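Build Notes from the Kiltell Workshop

Work on the Ginting arm has resumed at the shared bench. The base plate is fixed, and the project log now stands at 496 entries.

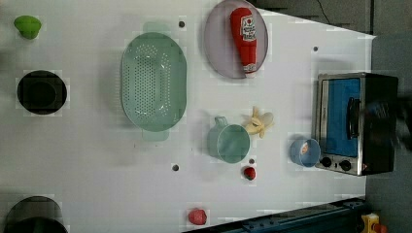 Calibration was repeated before any motion was permitted. Objects remain spread across the table – the colander, the ketchup bottle on its plate, the toaster oven – and their positions were entered by hand.

Speed was then set at 25 percent for close work near the oven.
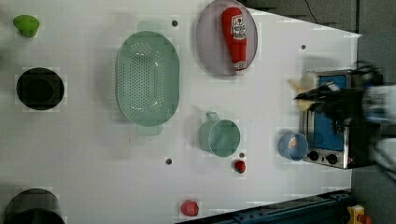
Remaining Work

The Reten controller requires a new cable clamp.

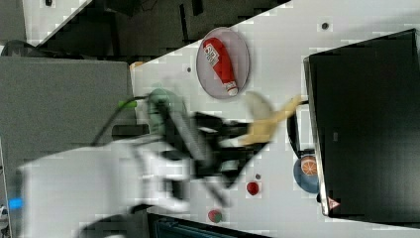 Grip force is the next parameter under review. The banana is a useful test piece, being curved, and 200 trials are planned.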